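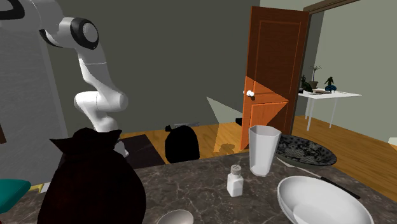 A simulated kitchen used by the Gundville robotics club, with the robot arm behind the counter and two garbage bags waiting to be moved. (Club rendering)

Gundville students take kitchen cleanup contest into simulation

2020-10-23

GUNDVILLE - Students in the Gundville High School robotics club are spending this fall teaching a robot arm to take out the trash, in a kitchen that exists only on their computers.

The club is one of 27 teams entered in the Moltell Household Challenge, a regional contest for high school and community college students. In past years teams built their own machines and brought them to a gym in Pleltmont. The contest moved online this year, and every team now works with the same simulated arm in the same set of simulated rooms.

Teams write the software that tells the arm where to go and what to pick up. The fall assignment is a cleanup task. Garbage bags are placed in and near a kitchen, and the arm has to get them to the open door without disturbing the dishes on the counter.

"The bag on the counter is the hard one," said Seung-woo Yoon, a senior who leads the programming group. "It's big, it's soft, and there's a glass and a bowl up there too. If you swing it the wrong way you clear the whole counter."

A run is scored out of 600 points. Teams lose points for each dish that moves and for any contact with the walls or the door. A dish that goes over the edge ends the run.

Yoon's group began work in September with the bag on the floor, which has more open space around it. The arm now reaches that bag in most practice runs, he said, but the grip still fails when the bag has been turned so that the knot faces away.

The students meet by video three afternoons a week and share two school computers that can run the simulator at full speed. Those machines are left on overnight to work through batches of practice runs with the bags and dishes in different spots. The most recent batch had 128 runs. The arm finished the task in 78 of them.

Hidayah Hartono, a junior, goes through the failed runs the next day and sorts them by cause. She said most of the trouble in the last batch came from the arm's elbow, which the students had paid little attention to.

"We were all watching the end of the arm," Hartono said. "Then you look at the replay and the middle part went right through where the salt shaker was."

Her notes led to a change in the planning code. The program now checks the whole length of the arm against the objects on the counter before each move. It made the runs slower, and the group is trying to win some of that time back before the deadline.

Club adviser Musa Oyewole teaches physics at the school. He said he had doubts in the summer about whether students would stay with a project that had nothing to bolt together. Four members who had signed up mainly for the shop work did leave. Six new ones joined, including two who had never been to a club meeting before.

"I miss the noise," Oyewole said. "But they get more tries at a problem in one night than we used to get in a season, and they're reading each other's code, which I could never get them to do."

The simulator is provided by Nigam, the software company that sponsors the contest. Contest director Mal-soon Cho said the kitchen was chosen in part for its clutter. Lighting and the position of objects change between runs, so a program that has memorized one layout will not get far. The judges will use layouts the teams have not seen.

"A lot of teams have a very nice demo for one kitchen," Cho said. "We want to see what happens when the plate is somewhere else."

Man-sik Sun, a sophomore, has been working on the part of the program that picks out the bags from the arm's surroundings. Dark objects give it the most difficulty, he said. In one early version the program took the floor mat for a bag and spent the full run trying to lift it.

Teams must turn in their code by the end of the term. Scores will be posted on the contest website, along with replays of the ten best runs. The top eight teams go on to a spring round, where the task will involve loading a dishwasher.

The Gundville club is open to students in all grades, and no programming experience is needed. Students who want to join can contact Oyewole through the school's main office.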